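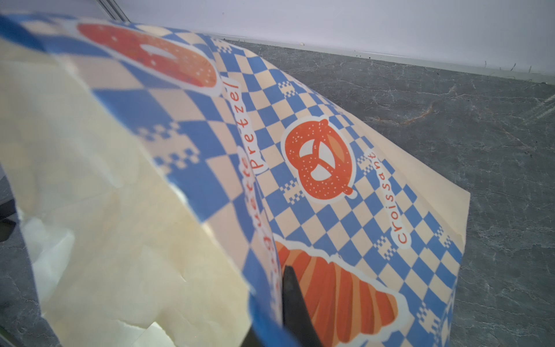

# Minutes: Handling Rules Working Group, Puketcombe site

Month: March
Start: 3:30 p.m.
Chair: Efthymia Balaskas
Present: operations, software, safety, data review, kitchen setup
Apologies: Gisura (sent written comments, see item 4)

## 1. Previous minutes

Accepted with one correction. The February minutes said the grip force limit applied to "all packaging." It applies to paper and thin film only. Rigid boxes and tins stay under the old limit until the tests on those are written up.

Actions carried over:

- Spare finger pads: received and in the labeled drawer.
- Cleaning log for the countertops: still on paper. Software has the form built but hasn't put it on the tablets.
- Stop button check at start of shift: being done, not always signed for. See item 5.

## 2. Rule 7, contact with paper bags

Most of the meeting went on this item.

The current wording is "The gripper shall not damage packaging during handling." Data review said this can't be applied the same way twice. Two reviewers looking at the same episode will disagree about whether a crease is damage. The checkerboard bakery bag was used as the working case. Its corners and flaps are a little crumpled, and one reviewer had been marking any episode with that bag as a fail, while another had been passing them all.

Operations pointed out that paper bags crease in ordinary use and that a person picking one up would crease it too. Safety had no objection to creasing as such. Their concern is tearing, and anything getting out of the bag onto the counter.

The chair asked for a definition that can be checked on the wrist view alone, as reviewers don't always have a second angle. After discussion the following was agreed as the new text of Rule 7:

> 7.1 Creasing, folding or denting of a paper bag is not a fault.
>
> 7.2 A tear, a puncture, or a split seam is a fault, whatever its size.
>
> 7.3 Where the finger presses on a printed face, the reviewer shall look for lifted or scraped print after release. Scraped print is logged as wear and is not a fault.
>
> 7.4 If the state of the bag can't be judged from the view available, the reviewer shall mark "not visible." The reviewer shall not guess.

Kitchen setup asked whether 7.3 is worth the reviewers' time. Data review thinks it is, as worn print can change how the bag is recognized later on, and the bags get used many times. Left in for now. To be looked at again after 30 episodes have been reviewed under the new text.

## 3. Labels and object names

Software raised a naming problem. Operators have been entering the bag under whichever word they see first, so the log has entries for "pretzel," "croissant" and "baguette" that all refer to a paper bag. The croissant and pretzel on it are drawings. In the present log, 17 entries need to be renamed.

Agreed:

- Objects are named for what they are, then for what is printed on them if that helps tell two apart. "Paper bag, bakery print" is fine. "Croissant" is used only when there is a croissant.
- Contents are entered in a separate field, and only if someone has looked inside. Liner paper counts as contents.
- Where a word is partly hidden by a fold, the operator enters the part that can be read and leaves the rest. Filling in the word is a job for review, and only with another view to back it up.

Safety asked that the instruction text given to the arm follow the same naming. "Pick up the pretzel" should not be used for the bag. Software agreed and will search the prompt list for other cases. The cereal boxes and the soup cans probably have the same trouble.

## 4. Written comments from Gisura

Gisura's comments were read out by the chair.

a) Stone counters. Gisura wants a minimum clearance between the fingertips and any hard surface when approaching a low object. Operations said a fixed clearance would rule out picking up anything flat. The Flollness procedure handles this with a slow zone in place of a clearance, and operations prefers that. Agreed in principle. The depth of the slow zone is to be proposed by operations after measuring on both counters.

b) Objects close to a wall. Gisura asks whether the arm should be allowed to work where the counter meets the wall. Yes, provided the wall is included in the collision model for that station. Setup will confirm this station by station. Until a station is confirmed, objects go nearer the front.

c) Dark veined stone. Gisura reports that dark items are being missed in review against this surface. Data review agreed it is easy to overlook small dark things at the side of the view. The reviewer checklist gets one more line: "Check left and right sides for stray items before marking the start state."

## 5. Start of shift check

The stop button check is being carried out, but the sheet is often blank. Safety's position is that an unsigned check is a check not done. No change to the rule. Shift leads are to look at the sheet before releasing the first episode.

There was a question about whether the check has to be repeated after a finger pad change. The rule doesn't say. Safety will add that it does.

## 6. Incident 2285

Closed. The arm stopped during a slow approach and did not restart. The cause was a loose connector at the wrist. No contact with any person and nothing broken. Quách replaced the cable, and the connector is now on the monthly inspection list.

The chair noted that the report was filed the next morning. Reports are due before the end of the shift, including for stops where nothing happened afterward.

## 7. Any other business

- Setup is low on paper bags in good enough shape to use. Bags with a torn seam should be thrown out and not taped, as tape changes how the paper bends.
- Real food stays out of the bags at the stations for the time being. Setup to write this on the board by the sink.
- The rule book has 3 different spellings of "end effector." Chair to fix.

## Actions

| Action | Who |
|---|---|
| Issue new Rule 7 text to reviewers | Chair |
| Rename the log entries listed under item 3 | Software |
| Search prompt list for printed-word names | Software |
| Put cleaning log form on the tablets | Software |
| Propose slow zone depth | Operations |
| Confirm wall in collision model, each station | Kitchen setup |
| Add line to reviewer checklist | Data review |
| Add pad change to the stop button rule | Safety |

Meeting closed at 4:50 p.m. Next meeting in April, same room. Comments on the new Rule 7 go to Efthymia Balaskas before then.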